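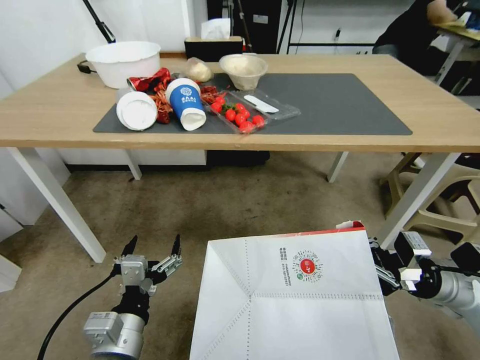 In Praise of the Messy Shared Table

I love a table after lunch. I mean right after, before anyone has gotten up to deal with it, when the crawfish shells are in a heap and the cups have gone over and there's still a bun in its bag that somebody might want. I think we clear these tables too fast, and I think we clear them badly, and I'd like to make the case for doing it slower and better. It's a small subject. I have a lot to say about it!

Start with crawfish, the best desk lunch there is and the one most offices would ban if they thought of it. You can't type while eating it. You can't scroll. Both hands are busy, your fingers are red, and the only thing left to do is talk to whoever is across from you. A sandwich lets you pretend you're still working. Crawfish makes you stop, and I've had better conversations over a pile of shells than in any meeting with a calendar invite.

The side dishes matter too. Cherry tomatoes with some of the stems still on are perfect next to anything spicy, and I will defend them against every bagged salad in the building. They need no fork. They travel well in a clamshell, and the lid folds back and gives you a place to rest your spoon (a feature I have never seen advertised and use every time). A plain soft bun is the other thing I wouldn't skip. It doesn't try to be interesting. It's there for when your mouth is on fire.

Now the cleanup, where I lose some friends.

The usual office method is the big sweep. One person holds the trash bag at the edge of the table, another runs a forearm across, and in it all goes, shells and can and tomatoes and the perfectly good bun. It takes ten seconds and it feels wonderful. I used to be a champion sweeper. Then I shared a workroom with Carys Parri, who clears a table the way other people do a jigsaw puzzle, and she converted me in a single lunch.

Carys goes for the food first. Anything still worth eating gets closed up and moved off the table before a single piece of trash is touched. So the bun stays in its bag, the tomatoes get their lid snapped down, and whatever is left in the bowl gets covered or claimed. It's such an obvious order and I had never once done it. I had been throwing away tomatoes for years!

Next come the wet and smelly things, meaning shells. She brings a basin over and fills it by the handful, then tips the whole lot into a bag that gets tied and goes out of the room right away. Please, please don't leave crawfish shells in an indoor trash can over a weekend. Þórarinn Nørgaard did it in June at our old place and we had to work with the windows open until Thursday. He brings it up himself now, quite proudly.

After that the cups and cans. Tip out the last inch of soda in the sink, and then the can goes in recycling. A crushed one is fine where I live, but some towns want them whole, so check yours. Paper cups are trickier than they look. Most have a thin plastic lining, and plenty of recycling programs won't take them, whatever we'd all like to believe when we drop one in the blue bin. The clamshell depends on the town too. I keep the sturdy ones and use them for berries at home.

And then the mat. If you eat where you work, get a big desk mat, a dark one, and eat on it. I'm evangelical about this. Crawfish juice will find any seam in a light wood tabletop, and a mat wipes down with dish soap and a cloth. Wipe toward yourself in long strokes, rinse the cloth, do it again, and lift the corners to check underneath. Keep the tissues close by for your hands, but don't use them on the mat, they fall apart and leave fuzz.

I've heard the objection that a shared room is for working and lunch belongs somewhere else. I understand it. People at the next desk have papers to get through, and not everybody wants their afternoon to smell like Cajun seasoning. My answer is to ask first, eat at one end, and be quick about the shells. A room where people eat together now and then is a friendlier room to work in, and I'd take that over a spotless one any day of the week.

Carys still won't let me near the basin, by the way. I'm on cups.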